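표면 패턴 디자인 공동전시 운영회의 회의록

최종 수정: 09/04/2016
읽는 시간: 2분
인쇄 | 이메일로 보내기

1. 개회 및 전차 회의록 승인
의장이 성원을 확인하고 개회를 선언하였다. 전차 회의록은 제3항의 업체명 표기를 ‘Lazarević’로 바로잡는 조건으로 승인되었다.

2. 부스 배정
사무국은 8월 전시의 부스 신청 접수를 마감하였으며 총 88개 부스가 확정되었다고 보고하였다. Gronirlow는 지난 전시와 동일하게 입구 쪽 모서리 부스를 희망하였다. 모서리 부스는 신청 순서에 따라 배정한다는 기존 원칙을 유지하기로 하였다. Ivmont는 벽지 도안과 직물 도안을 분리하여 전시하고자 인접 부스 두 곳을 신청하였고, 이를 승인하였다. 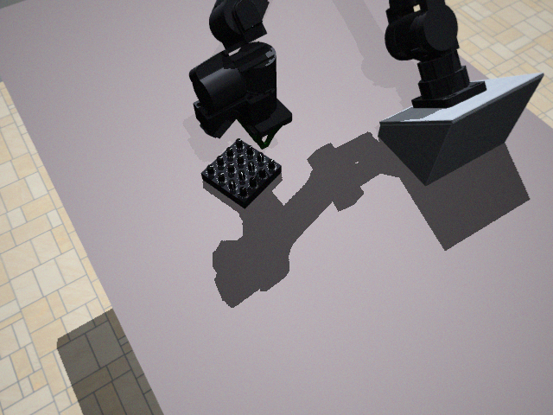
인접 부스 사이의 칸막이 철거 비용은 신청 업체가 부담한다. 철거 신청은 설치 도면 제출 시 함께 접수하며, 도면 제출 이후의 변경은 받지 않는다.

3. 출품 도안 심사
접수된 도안은 264점이다. 심사 분과는 식물 문양의 비중이 예년보다 높고 기하 문양과 아동용 문양이 상대적으로 적다고 보고하였다. 분과에서는 문구류, 직물, 포장지의 세 부문을 그대로 두되 벽지 부문을 신설하는 안을 제출하였다. 토의 결과 벽지 부문은 금년에 한하여 시범 운영하고, 시상은 하지 않기로 의결하였다.

반복 단위가 표시되지 않은 도안은 보완을 요청한다. 기한 내에 보완되지 않으면 심사 대상에서 제외한다. 이미 다른 업체에 사용권이 양도된 도안은 출품할 수 없으며, 출품자는 이에 관한 확인서를 제출하여야 한다. 확인서 양식은 사무국이 개정하여 배포한다.
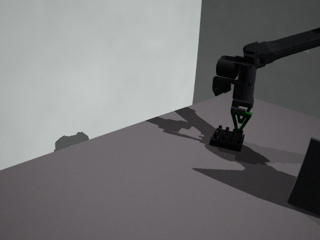 탁자 위의 검은 블록 모양 받침과 녹색 그리퍼(컴퓨터 렌더링)

4. 홍보물 및 안내 책자
초대장과 엽서형 전단은 참가 업체가 각자 제작하되, 전시 명칭과 부스 번호를 앞면에 기재하여야 한다. 안내 책자의 업체 소개란은 업체당 90자 이내로 제한한다. Pustemholm이 제출한 표지 시안 2종 가운데 남색 바탕의 시안을 채택하였다. 다만 제목 서체의 굵기는 인쇄 교정 단계에서 재검토한다.

책자에 수록되는 도안은 저해상도로 게재하고, 도안마다 작가명 또는 업체명을 병기한다. 일부 업체가 미공개 도안의 수록을 원하지 않는다는 의견을 전해 와, 수록 여부는 업체의 선택에 맡기기로 하였다.

5. 사용권 계약 상담 공간
사무국은 상담 공간을 예약제로 운영할 것을 제안하였다. 예약 없이 방문하는 구매 담당자를 어떻게 응대할 것인지에 대하여 의견이 나뉘었으며, 참가 업체의 의견을 추가로 청취하기로 하였다.
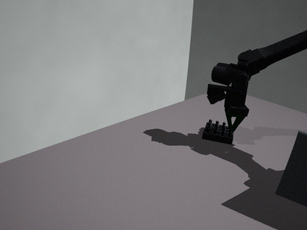
Lazarević 측은 예약제 자체에는 찬성하나 소규모 업체의 상담 시간이 개막일 오후에 몰리지 않도록 배정 기준을 사전에 공개해 달라고 요청하였다. 아울러 계약서 초안의 독점 사용 기간 조항이 직물과 문구류에 동일하게 적용되는 것은 업계 관행과 맞지 않는다는 의견을 밝혔다.

의장은 배정 기준을 문서로 작성하여 전 업체에 회람하도록 지시하였다. 독점 사용 기간 조항은 품목별로 구분한 수정안을 차기 회의에 상정한다.

6. 기타 사항
가. 조명 추가 신청은 설치 도면과 함께 접수한다.
나. 견본집 보관함의 열쇠는 사무국이 일괄 관리한다.
다. 차기 회의 일정은 추후 서면으로 통지한다.

이상으로 안건 심의를 마치고 폐회하였다.

인쇄 | 이메일로 보내기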